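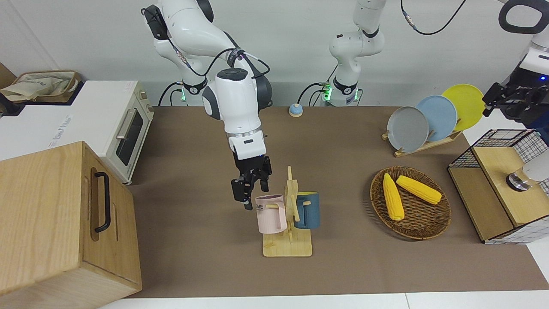
Loukia Balaskas fängt mit den Kabeln an. Bevor sie die Steuerung einschaltet, geht sie mit der Hand an jedem Strang entlang, vom Sockel bis zum Handgelenk. »Die meisten Störungen, die ich in den letzten Jahren hatte, waren Kabelgeschichten«, sagt sie. »Ein Stecker sitzt nicht richtig, eine Schlaufe ist zu kurz. Am Getriebe war in der ganzen Zeit nichts.«

Balaskas betreut bei Prakero die Küchenzelle, einen Aufbau mit zwei Armen an einem Tisch, an dem Greifabläufe mit Geschirr und kleinen Behältern erprobt werden. Gelernt hat sie Mechatronikerin, danach war sie fünf Jahre bei Szulc in der Instandhaltung. Dort standen die Maschinen hinter Schutzzäunen und machten jahrelang dieselbe Bewegung. »Da schmiert man nach Plan und ist fertig. Bei uns ändert sich die Aufgabe dauernd, und mit ihr die Stellung, in der das Kabel am meisten leidet.«

Alle 200 Betriebsstunden nimmt sie die Greifer ab, reinigt die Führungen und prüft, ob die Finger parallel schließen. Sie benutzt dafür ein Stück Fühlerlehrenband, das sie an 3 Stellen zwischen die Finger klemmt. Lässt es sich an einer Stelle leichter herausziehen, wird nachgestellt. Danach folgt eine Referenzfahrt mit langsamer Geschwindigkeit. Im Wartungsbuch steht als letzter Eintrag der Stand von 2394 Stunden, dahinter ihr Kürzel und die Bemerkung »Spiel i. O.«. 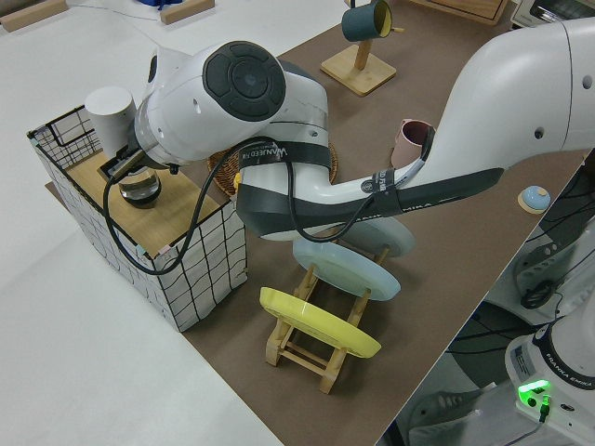 Schwieriger als die Mechanik findet Balaskas die Frage, wo ein Arm überall hinkommen muss. Die Positionen werden nach jedem Umbau neu angefahren, zuerst ohne Gegenstand. Greift der Arm von oben in den weißen Kasten mit dem schwarzen Gittermuster, zum Glas mit dem dunklen Deckel, dann streckt er sich quer über den Tisch, und das Kabel hängt in einem Bogen unter dem Handgelenk. »Den Bogen brauche ich. Wenn ich ihn wegbinde, zieht es beim Drehen am Stecker. Wenn er zu groß ist, bleibt er irgendwann an einem Teller hängen.« Die Bänder am Unterarm kontrolliert sie deshalb bei jedem Rundgang mit. Sie dürfen nicht rutschen, sollen aber auch nicht auf die Gelenke drücken.

Im Juli fiel die Zelle zum bisher letzten Mal länger aus. Ein Greifer meldete sporadisch keine Verbindung, immer nur in einer bestimmten Drehlage. Balaskas ließ den Arm in kleinen Schritten durch den Bereich fahren und bewegte dabei das Kabel von Hand. Kurz vor dem Stecker war eine Ader gebrochen. Das Ersatzkabel kam von Wostcombe und war etwas steifer als das alte, die Schlaufe musste neu gelegt werden. »Das hat länger gedauert als der Tausch selbst.«

Für den nächsten Aufbau am Standort Rarnwood wünscht sie sich Stecker mit Verriegelung und einen zweiten Satz Finger im Schrank. Die Einweisung dort übernimmt sie selbst. Auf die Frage, was neue Kollegen zuerst lernen, nennt sie den Not-Halt und die Bremsen. »Und dann dürfen sie den Greifer abschrauben und wieder anschrauben, bis sie dafür keine Anleitung mehr brauchen.«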